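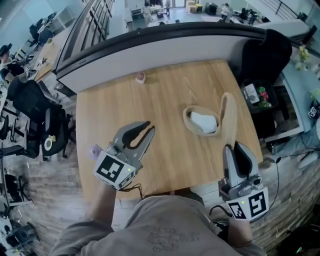

How long does the Tapley hand coffee grinder need for one cup?
For 15 grams of medium roast I need a little under a minute, and for a light roast more, because the beans are harder.

June, by Ľubica Lukáč
Reading time: 2 min

I bought the Tapley after my old electric grinder stopped in the middle of a breakfast. I did not want another loud machine in the kitchen, and my neighbor Tadeusz Wysocka let me try his Urkier for a few mornings. The Urkier is a good grinder but it is heavy, and its handle is too long for my arm. So I looked for something smaller.

The Tapley weighs 454 grams, the same as a pound of coffee. The body is narrow enough that I can close my hand around it. The handle comes off and is kept in place on the side by a rubber ring. I already lost this ring one time, and found it in the drawer with the spoons.

To change the grind you turn a dial under the burrs. It clicks clearly. What I miss is numbers on the dial. You must start from fully closed and count the clicks each time you take it apart, and I have a paper inside the cupboard door where I wrote my settings for the French press and for the paper filter.

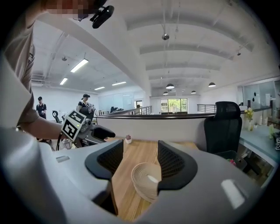

For the French press the result is very good. The cup is clean and there is not much mud at the bottom. For the paper filter it is also good, maybe a little slow to drain. For espresso I would not buy it. I tried it at my sister's place, on her machine, and the step between two clicks was too big. One click was sour and the next one almost blocked the water.

Cleaning is easy with the small brush from the box. In dry weather the coffee sticks to the inside of the cup from static. One drop of water on the beans before grinding helps.

The lid is the weak part. It only sits on top, and if you tip the grinder the beans jump out.

I paid the normal price in the Jillilitz shop and waited 2 weeks for delivery. For one or two people who drink filter coffee I recommend it. For a family I think your arm will get tired, and an electric one is better.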